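Pince qui lâche les pièces blanches : que vérifier avant d'appeler le support

Erreur 52, « objet non saisi ». La notice Trisine conseille de recalibrer. J'ai recalibré 15 fois, sans aucun effet, et je doute que celui qui a écrit cette page ait essayé.

1. Coupez le mouvement automatique et ouvrez les doigts à la main.
2. Contrôlez le serrage des vis. Un doigt qui a du jeu suffit à fausser la fermeture.
3. Posez une pièce claire sur fond blanc et relancez la détection seule. 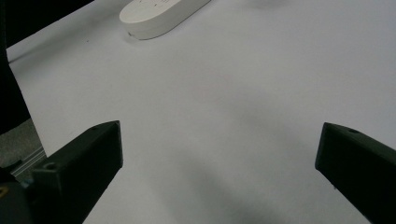 4. Refaites l'essai sur fond sombre. Si l'erreur disparaît, le seuil de contraste est en cause. Chez nous il était réglé à 600, valeur d'usine.

Raphaël Bodin soutient que la mise à jour 1678 corrige tout. Je demande à voir : Melaniia Vasylenko l'a installée en février et l'erreur est revenue.

Gardez l'arrêt d'urgence à portée pendant les essais.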